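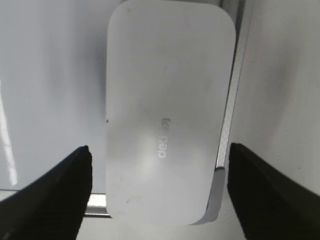
Padley Notes: a small collection of shopping lists

Hi! I'm Tolera, and this is the readme for Padley Notes, a folder of typed-up shopping lists and kitchen notes that I've been putting together since I moved in with my cousin Sumeya Araya. If you came for the data, grab lists.csv and skip down to the part on columns. If you want to know why a grown man has 695 shopping lists on his computer, keep reading.

How it started

My aunt, Mebrat Mamo, ran a corner grocery called Wubshet for most of my childhood, and people used to leave their lists behind in the baskets. She kept them in a biscuit tin under the register. I thought this was the best thing in the world. You could tell who was having company, who was trying to eat better, who had a cat with opinions. When she closed the shop in December she handed me the tin and told me to do something with it or throw it out (I think she was hoping for the second one).

So I typed them up. Then friends started giving me theirs, and it got a little out of hand.

What's in here

lists.csv is the main file, one row per item, grouped by list. There are 695 lists in it.

notes.csv has the stuff people scribble on a list that isn't shopping. Phone messages, sums, "call Robel back," a pretty good drawing of a duck that I have transcribed as [duck]. 107 of the lists have at least one of these.

spelling.txt is my own running file of spellings I liked and what I think they mean. It's messy. I add to it when I'm on the bus.

There are no scans, and I don't plan to add any. Handwriting is personal, and a few folks only said yes on the condition that I'd type the words and give the paper back.

Columns in lists.csv

list_id: a number. The order means nothing, it's just the order I pulled them out of the tin.
line: where the item sits on the list, counting from the top.
item_raw: exactly what was written, mistakes and all.
item_plain: my best guess at what they meant, in lower case.
amount: whatever they wrote, so you'll find "2", "two", "a few" and "the big one" all living together. I tried cleaning this up once and lost an entire weekend.
crossed: yes, no, or unsure.
lang: en, am, es, or mix.
source: shop or friend.

About the languages

A good chunk of the tin is in Amharic, and I typed those in the original script. My spelling is not great, so Sumeya went over every one of them and fixed more than I'd like to admit. Gervasio Sosa did the same for the Spanish ones. If an item is half and half (lots of them are!) it's marked mix, and I left it exactly how it was.

Things I took out

Full names, phone numbers, street addresses and anything about somebody's health. Those spots say [name], [phone], [address] or [private]. First names stayed in if the person told me it was fine. I also dropped 3 lists completely after talking with the families, so if you see a gap in the numbering, that's what happened.

Things that are wrong with it

Most of the shop lists come from one neighborhood, so please don't use this to say what "people" buy. It's what people near my aunt bought, and only the ones who left their paper in the basket.

My guesses in item_plain can be off. "Green" by itself on a line could be peppers, lentils or coffee beans, and I went back and forth on it so many times that now it just says green. I also can't date anything from the tin. Mebrat has theories, but she has theories on everything.

Crossed-out lines are tricky too. Some people cross off what they've bought and others cross off what they changed their mind about, and on paper those look the same.

Using it

Go ahead and use it for classes, art, cooking projects, spelling checkers, whatever. I'd love a note if you make something. Robel Shiferaw turned it into a little program called Tasura that makes up new shopping lists, and we had one of them for dinner. It called for up to 10 onions and a single egg. I wouldn't do it again but the soup was decent.

Please don't try to work out who wrote what, and don't sell the files as they are.

Fixes and additions

If you spot a typo of mine (not theirs, theirs stay!) send me the list_id and the line and I'll sort it out. New lists are welcome too. Type them up with the columns above, leave out anything private, and make sure whoever wrote it is happy to share. I usually get to these in the evening after the dishes, so give me a few days before you nudge me.

Next up is a batch from Presadard, the bakery where Gervasio works mornings. They're mostly flour.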